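A Note on Marking Out Before Building

Readers of this journal will know that the shared garden at Melthorpe is to be replanted in August. I have been asked to set down how the new beds were planned, and I am pleased to do so.

The former arrangement served its members for more than 9 years. It provided four long beds, each divided between two households, and the paths between them were too narrow for a wheelbarrow. Joelle Abou Jaoude raised the matter in writing, and her letter was received with general agreement. The new plan provides eight smaller beds, with a wide path along the Ellbridge side.

Before any ground is broken, I recommend that a plan of this kind be tried at full size with tape or string. A drawing does not show how far a person must reach to pull a weed from the middle of a bed. I have adopted the same practice at home for shelving and for the placing of furniture.
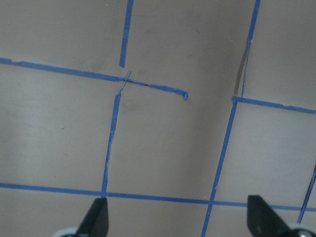 Blue masking tape laid out in rectangles.

Nima Daneshvar has kindly agreed to set out the string lines at Melthorpe. Members who wish to keep their existing currant bushes should inform him before the lines are laid. The bushes may be moved once, at the member's own expense, and must be watered for two weeks afterward.

The question of the water tap remains open. My own preference is for the north corner, near the Horetti wall, although I recognize that the members with beds at the far end hold a different view. Written comments on the tap may be left in the box by the gate.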